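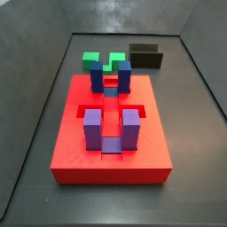
**moonbright** wrote:

Okay, I'm way too excited about this and my partner is tired of hearing it, so you all get it instead. We're redoing the logo for Hsiao, a small bookkeeping practice (two partners, one office over a bakery). Their old mark was a calculator with a leaf growing out of it. The new one is just the name, set in a chunky lowercase, with the dot of the "i" pulled slightly off to the right. I love it!

My question is about the site. Seon-mi in the thread title is me, by the way, the mods merged my accounts. Do I keep that off-center dot in the page headers too, or does it get annoying by the third page?

**tflo** wrote:

Love the dot. Keep it in the logo and leave it alone everywhere else. We did something similar for Pleleck and repeated the trick in every heading, and the client's first comment was "is the font broken?"

**Shuk-fan T.** wrote:

I'd go the other way, Tien-fu. A small firm doesn't get many chances to be recognized, so use the thing! I looked at the draft you linked, and the home page is lovely until you scroll past the first section, and then it could belong to any accountant anywhere. A few notes while it's fresh:

- The green in the buttons is lighter than the green in the logo. Pick one.
- "Our Services" as a heading is fine, but the three paragraphs under it all start with "We."
- The contact form asks for a fax number. Please, no.
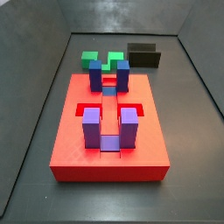
- The partner bios are the best writing on the site and they're buried in the footer. Move them up!
- On my phone the menu covers the dot completely, which is a shame given how much work the dot is doing.

**moonbright** wrote:

The fax field!! That came over from the old form and I never noticed. Gone now. And yes on the bios, Hsiu-ying Chung wrote those and she'll be thrilled.

The greens are my fault. I had one for print and one for screen and mixed them up somewhere in the style sheet.

**tflo** wrote:

I still say the headings should stay plain. Try this: open the services page and read it with the dot shifted in every heading. My eye goes to the dots first and the words second. For a bookkeeper I want the words.

**siuminglai** wrote:

Half agreeing with both of you. Could the dot move only on the home page heading and the 404 page? I did that on Prollix and people liked finding it.

Also, how heavy is the logo file? The one in the draft loaded in pieces for me. Mine was 678 KB before I cleaned up the outlines, and 111 after, with no difference I could see. There were leftover points all over the letters from when I'd converted the type.

**moonbright** wrote:

Just checked and mine is 275 KB, so I have some scrubbing to do tonight. Home page plus 404 is such a fun idea, I'm stealing it. Here's where I've landed:

1. Off-center dot in the logo, the home page heading and the 404 page, plain type everywhere else.
2. One green, the darker one.
3. Bios go right under the first section, with the photos a bit larger.

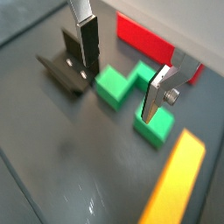

4. Phone menu opens below the logo so it stops hiding the dot.
5. New first lines for all the services text.

**Shuk-fan T.** wrote:

I can live with number 1, though I'd still sneak the dot onto the contact page. Post it again when the menu's done, I want to try it on my old tablet.

**tflo** wrote:

Not the contact page, Shuk-fan! But number 3 is a big improvement already. What typeface is the body text?

**moonbright** wrote:

Katex, regular weight. I'll put the new draft up around 9 tonight if the outlines behave.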